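3.2 Mounting and upkeep of the playing arm

The cell is built on a black table top. The orange arm is printed in plastic, with servo motors at its joints and the wiring run along the links. Its base is fixed to the table edge with a clamp, and a USB cable drops from the base over the side. The grid is printed on plain white paper and taped down. Each square has a number, and we use the same numbers in the control software, so a fault can be traced to one square. 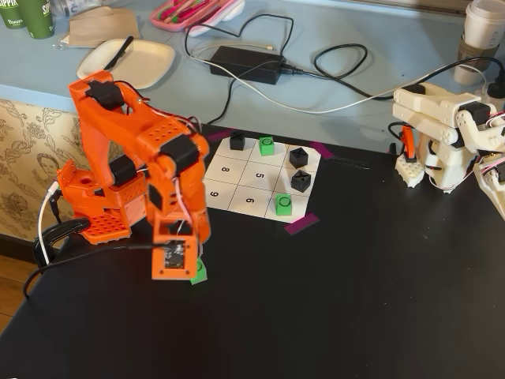
Figure 1. The clamped orange arm with a green O cube at the gripper. The paper grid is held with purple tape.

In July the clamp worked loose after 39 games and the arm began to set cubes down across the grid lines. Mingxuan Mao now tightens it before each session and then sends the arm to squares 1 and 9 as a check. If the error at either square is over 2 mm, the shoulder servo is set to zero again and the check is repeated. Wires are looked over at the same time, mainly near the elbow, where one lead had rubbed against a bracket.

The sheet also needs attention. It creases with use and a raised edge can tip a cube. We replaced it after every 31 games. Cubes are kept within reach of the arm between games. 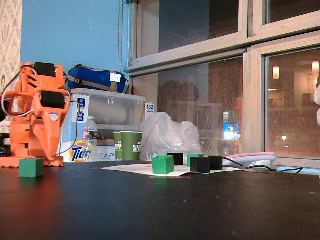 Figure 2. Orange arm, paper sheet and cubes, from a low viewpoint. One green cube is in front of the arm's base.

Over 325 games, two servos were changed, both at the gripper end. Peiyu Xia fitted the spares without taking the arm off the table.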